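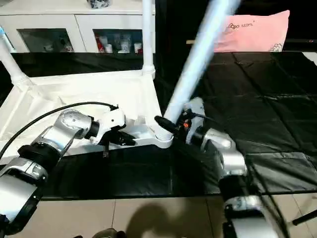
Can you put up a freestanding clothes rack without a second pair of hands?

Most people can, as long as they build it flat on a low table and save the tall parts for the end.

I love this job! My neighbor Ineke Bosman and I have put together racks for half our street in Keane, and it gets more fun every time.

Start by laying out all the poles by length. Push each one in by hand first, with a small twist, and feel for the spot where it stops. If it sticks, pull it out, turn it a little and try again – never reach for the hammer.

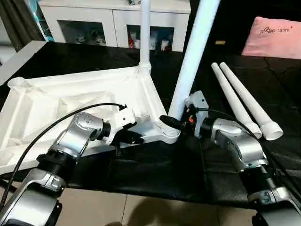 White base on a black cloth, with a pole set in at an angle.

Go corner by corner and leave every joint slightly loose. You want some wiggle at this stage, so the last pole can find its place. Once all the uprights are in, stand back and look at them from two sides. Then tighten everything, a bit at a time, working across from corner to corner. 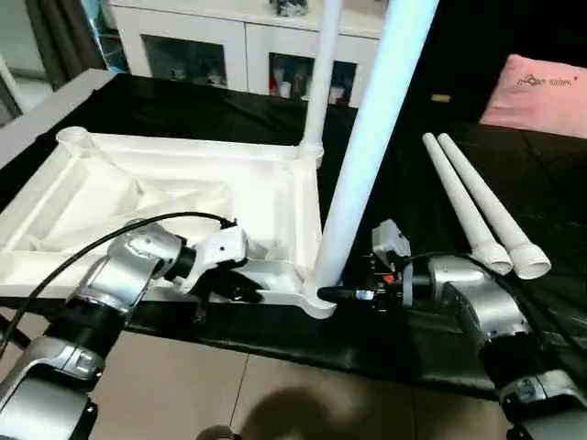 One thin pole upright, one thicker pole still leaning.

Now move the rack to the floor and add the top rail. Hang your heaviest coats over the middle of the base, and spread the shirts out toward the ends. Ours got its first full load one Monday in October (six winter coats and a very long scarf) and I was so proud of it. Check the joints again after a week – they do settle a little!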